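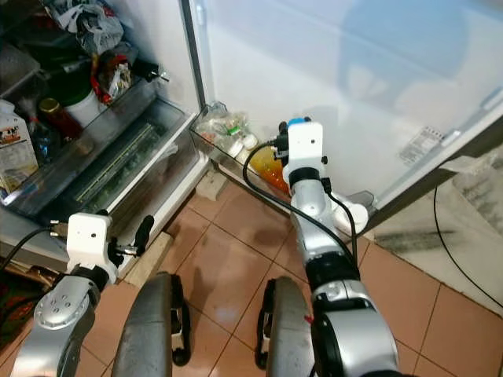
Sinulard opens household robotics test site for demonstration day in Destard

DESTARD, July – Sinulard, a developer of control software for two-armed service robots, will open its Destard test site to visitors on Wednesday for a demonstration of robot work in home kitchens. The program covers handling at an open refrigerator and at a table, and is intended for appliance makers, care providers, technical colleges and members of the public with an interest in the field.

The demonstration is organized with Savchuk, which supplies the site's test planning and record keeping. Sessions start at 9:30 a.m. and 2:00 p.m. Each session is limited to 24 visitors. Registration is required.

The refrigerator session

The main session takes place at a household refrigerator with its door open. The shelves and door bins hold ordinary groceries, including cartons, jars, bottles and items in plastic bags, and the drawer at the bottom holds green vegetables. Visitors will see both arms working in the same space, between the main compartment on one side and the door on the other.

Refrigerators present several known difficulties for robot arms. Shelf clearance is low. Clear plastic and glass parts return weak or misleading depth readings. Bags change shape when touched, and a bottle standing in a door bin can shift when the door moves. Sinulard's software plans the path of each arm separately and then checks the two paths against each other before motion begins. If the check fails, one arm holds position until the other has cleared the shared area.

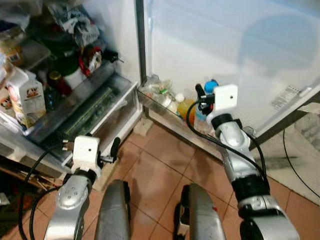 Contact force is limited in software during all work near shelves and drawers. When the limit is reached, the arm stops and backs off along the path it came in on. The operator can then resume the task, change the approach angle or end the run. Stops of this kind are logged as incomplete runs and are kept in the published totals.

Sinulard has recorded 1,036 refrigerator runs at the Destard site under the current test plan. The plan defines 88 separate tasks, graded by reach, shelf height and the type of packaging involved. The grading sheet will be handed out at registration. Results by task will be released in a technical note after the present series closes.

The table session

The second part of the program deals with work on a flat surface. It uses a covered table and common items such as a plastic water bottle, and looks at how a gripper is positioned before it closes. Transparent bottles are included in the test plan for the reasons given above, and because water inside the bottle distorts whatever is behind it.
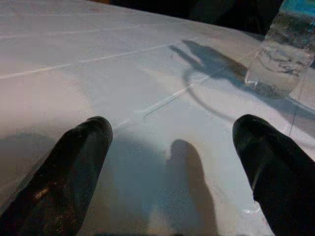
Views from a camera near the gripper will be shown on a monitor during this part of the session. Staff will explain how shadows and creases in the table covering can be mistaken for object edges, and how the software handles these cases. Questions may be put to the operators between runs. Operators cannot take questions while the arms are powered.

Visitor information

The site is on the ground floor of the Nundora building in Destard. Visitors should report to the front desk 15 minutes before their session. Closed shoes are required. Long scarves and loose lanyards must be removed before entering the test area. Photography without flash is permitted from the marked visitor line. Flash and laser pointers interfere with the sensors and are not allowed.

Children under 12 must be accompanied by an adult. School and college groups should book through the Savchuk office, which holds 4 places in each session for teaching staff.

About Sinulard

Sinulard develops motion planning and grip control software for two-armed robots used in homes and care settings. The company's offices and test site are in Destard.

Press contact: Sinulard press office, Nundora building, Destard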